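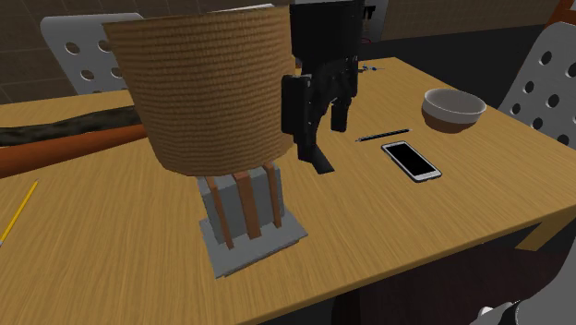 What happens to the packing staff when a robot arm is added to the returns line?

They stay on the line and their tasks change. The arm takes the repeated lift-and-place moves, and the operator takes inspection, grading, and any item the arm has declined. At Sirnlow no position on the line has been removed as a result of an arm being installed. Operators who work next to an arm are moved to the cell operator pay grade after they pass the internal test.

About Sirnlow

Sirnlow processes returned household and office goods for retailers. Goods arrive in mixed cartons, are unpacked, identified, checked, graded, and sent to resale, repair, or recycling. The company employs 65 people at one site, which has a receiving dock, a returns floor, a test room, and a small engineering office.

The company was started by Ramiro Arrieta as a manual sorting business. The original process used paper tickets and fixed benches. One operator handled a carton from opening to final label, and the work included a large amount of reaching, turning, and lifting with the same arm. The first conveyor was put in to cut the walking distance between the dock and the benches. It did that, but it left the reaching and lifting where they were. The robot cells were planned with that part of the job in mind.

What we automate

Mixed returns are harder to handle than boxed stock. A single carton can hold a phone, a pen, a bowl, and a basket, each with a different shape, surface, and safe grip force. A two-finger gripper can pick up most of these if the grip point is right. It can also push a thin item across the table without picking it up, or close on the rim of a bowl at an angle that lets it slip.

Our cells therefore use a limited set of moves:

Pick from an open surface and place in a tote.
Move an item aside to reach another item.
Hold an item still for the label reader.
Decline an item and signal the operator.

The fourth move is used more than visitors expect. We set the decline threshold low on purpose. A declined item costs the operator a few seconds, and a dropped one costs a write-off and a report.

The control software is called Limer. It was written in house and runs the same task files in simulation and on the floor. A new task is built in simulation first, with varied object positions and lighting, and is run until the task log reaches 2,896 completed cycles. The log is then read by an engineer and by one operator from the shift that will receive the task. Both sign it. If either one does not sign, the task goes back.

Close-range views get separate attention in this review. When the gripper is near a surface, its own fingers and linkage can hide a large part of what is behind them, and the grip point has to be estimated from an earlier view. Many of the faults we correct before release are of this type.

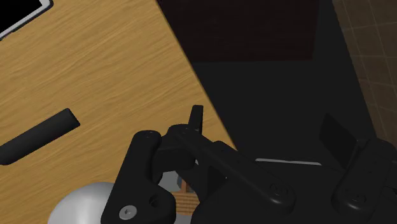
The usual correction is a change to the approach angle, followed by a second look from farther back before the fingers close. It adds time to each cycle. Operators asked for it in the first cell, where they were spending too much of the shift straightening items that had been nudged, and it is now the default in every task file.

How the jobs have changed

Before the cells, the returns floor had two roles: sorter and lead. There are now four: sorter, cell operator, task reviewer, and lead. Most cell operators were sorters first. Training takes place on paid time and covers safe entry to the cell, restart after a stop, reading the Limer log, and writing a fault note that an engineer can use. There is no programming requirement. Task reviewers get further training in simulation and split their week between the floor and the engineering office.

Some effects were not planned for. Work beside a cell is quieter, and operators on the early layout stood too far apart to talk. The second layout, called Bakent after the internal project that produced it, puts two operators on the same side of the table with a shared screen. Bakent also moved the stop button to the front edge, within reach of either person. The first layout had it on the side post, and several people complained about it for months before it was changed. We now hold a layout review with the shift before any equipment is bolted down.

Pace is set by the operator. The arm waits for a clear signal before each new carton, and it does not speed up when the queue grows. Individual cycle times are not recorded against a name. Limer logs are kept by cell and by task, and 100 percent of unplanned stops are read by a person.

Sorters who prefer manual work can stay on the manual benches. Fragile goods, textiles, and anything with a liquid in it are still handled entirely by hand, and there is no current plan to change this.

Who runs what

Ramiro Arrieta is managing director and is responsible for customer contracts and site safety. Baltasar Carretero leads engineering and owns the release process for Limer. He worked on the manual benches before moving to maintenance and then to controls. Shift leads report to operations and can stop the release of a task without asking engineering first.

Current work

Task set 2,186 was released to the floor on 15th March and covers flat items lying close to larger ones. The next set deals with round items that roll when touched. It is in simulation now and is due for operator review in June.

Openings for sorters and cell operators are listed on the jobs page. Site visits for retailers are arranged through the operations office. Closed shoes are required on the returns floor, and safety glasses are issued at the door.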